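Write the reset down before you write the task down

Most arguments about standards for robot arms are about force limits and fences. Those matter and I have no complaint about them. What gets far less attention is the ordinary paperwork of tabletop work: what goes on the table, where it goes, and who says a run was good. I think the rules here are too loose, and I think a short set of them would do more than another thick one.

At Brenmont we worked without any for our first year. Everyone laid out the objects by eye and everyone was sure they did it the same way. When we went back through 55 runs of one task, 41 had a start layout we could match to the written instruction. The rest might have been fine. We had no means of telling, so we left them out, and that was a good deal of work gone.

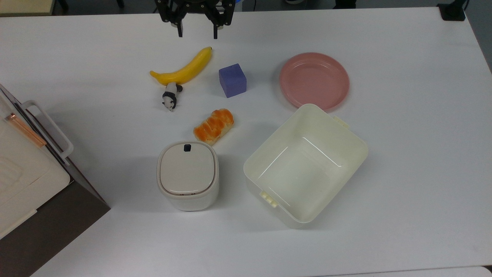

A layout rule need not be strict about position. I would rather see objects moved between runs, turned over, pushed up against each other, because a toy banana in a kitchen is never going to sit on a taped cross. The rule should ask for a record. Name the objects, say which ones may touch at the start, and say whether a figure on its side counts as a fault or as part of the variation. Our sheet now does this in 12 lines.

Names are the next thing. One person writes "box", the next writes "bin", and a third uses "container" for both. Wistatik, who share task lists with us, had the same trouble with "cup" and "canister". We agreed on one word per object and put the list at the top of the sheet. It took an afternoon and saved us a lot of emails.

The usual objection is that people will stop reading a sheet once it gets long. I agree, and the Prellon checklist is a fair warning. It grew every time something went wrong and nothing was ever taken out. By February people were ticking it from memory. Ours has a limit of 6 headings, and if a new one goes in, an old one has to go.

Then there is the matter of success. "Put the object in the bin" sounds clear until one is leaning on the rim. Decide that before the first run – and have it decided by someone who isn't driving the arm. I would make this the one rule with no exceptions. People are generous when they mark their own work, and I include myself.

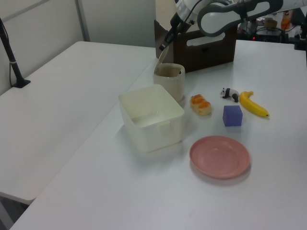
What I would ask of a shared standard

Keep it to the table. Safety is covered elsewhere and by people who know more about it. Ask for an object list, a start record, a written end state and a note of anything touched by hand during the run. Meijer already asks its suppliers for the first two, and as far as I can tell it has put none of them off.

Let small groups fill it in on paper if they want to. And put a date on every version, so that a run from last winter can be read against the rules it was made under.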